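Ticket 852
Subject: Folded pants coming undone and sliding off the bedspread
Place: Pramport, upstairs bedroom
Category: Laundry and bedding
Status: Closed

Opened, 8:40 a.m.

Hello to the Koivisto home help desk! I love this job and I want to get it right. I fold the clean laundry on the bed in the upstairs room at Pramport, and the khaki pants are giving me trouble. I get a nice flat stack, I turn away to do the next thing, and when I look back the top layer has crept open. Twice now the whole stack has slid down the side of the bed and onto the floor.

What I have tried so far:

Folding in thirds from the hem. Looks great, opens up within minutes.
Folding in half, then half again. Holds better, but it comes out too long for the shelf.
Putting a book on top. Works, but it leaves a mark on the cotton and I need the book back.

The bedspread is the big cream one with the mustard and gold pattern. It is a gorgeous thing and I would hate to swap it out. The room also has the polka dot pillows with the frills, and I'd like to know if those need to come off first.

Reply from help desk, 9:15 a.m.

Thanks for such a clear report! A couple of things to check before we change the fold.

Is the bedspread pulled tight, or is there a slope where it goes over the edge of the mattress? And are the pants coming to the bed straight from the dryer, or have they been sitting in the basket?

Reply from requester, 9:50 a.m.

Good questions. The spread is tight at the foot, but there is a soft slope on the long sides, and that is exactly where I have been putting the stack. Moved it toward the head of the bed, near the pillows, and it has stayed put for half an hour. So the sliding may be solved already, hooray!

The pants come out of the basket. They have usually been in there since the night before, so they are pretty creased by the time I get to them.

Reply from help desk, 10:20 a.m.

That explains a lot. Cotton twill that has sat overnight in a heap picks up creases going every which way, and those creases push against your fold. Try this:

1. Hold the pants by the waistband and give them two good snaps.
2. Lay one leg on top of the other, seams lined up, with the back pocket facing up.
3. Tuck the pointed part of the seat in so you have a straight edge.
4. Smooth from the waist to the hem with the flat of your hand. Take your time on this one.
5. Bring the hem up to just short of the waistband, then fold again toward the waist.
6. Set it down with the rounded fold facing you and the waistband at the back.

Stopping short of the waistband is the step most people skip. The belt loops and the thick seams pile up at that end, and if the hem lands on top of them the stack rocks and opens.

Pillows can stay where they are. Just leave a hand's width so the frills don't get caught under the stack.

Reply from requester, 11:35 a.m.

Oh, this is so much better! I did the khakis first and then went back and redid everything in the basket, 4 pairs altogether. The hem trick made the biggest difference. My first try still had a bulge at the waist end, so I opened it up, pushed the belt loops flat with my thumb and folded it again.

One leftover problem. The lighter yellow pieces are much softer than the khakis and don't want to lie flat at all. They bunch the moment I pick them up by the middle.

Reply from help desk, 12:05 p.m.

Soft cloth likes to be picked up by two corners. If you take hold of the middle you get a point with everything hanging off it, and you have to start over. Find a corner, run your fingers along the edge to the next one, then lift. There is a longer write-up under ticket 807, which came in from the Sterach house about table linens, and it all applies to your things too.

Reply from requester, 2:10 p.m.

Read 807, very useful, and I have passed it along to the Jirville house. Adding pictures, and then I'm happy for this to be closed. What a satisfying morning!

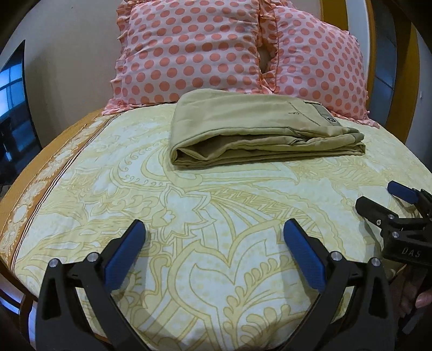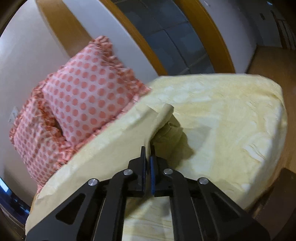

Can I use the same fold for pants that are going into a drawer standing up?

Add one more fold toward the waist so the bundle is narrower, and stand it with the rounded edge on top. Pack the row snugly enough that each pair is held up by the next.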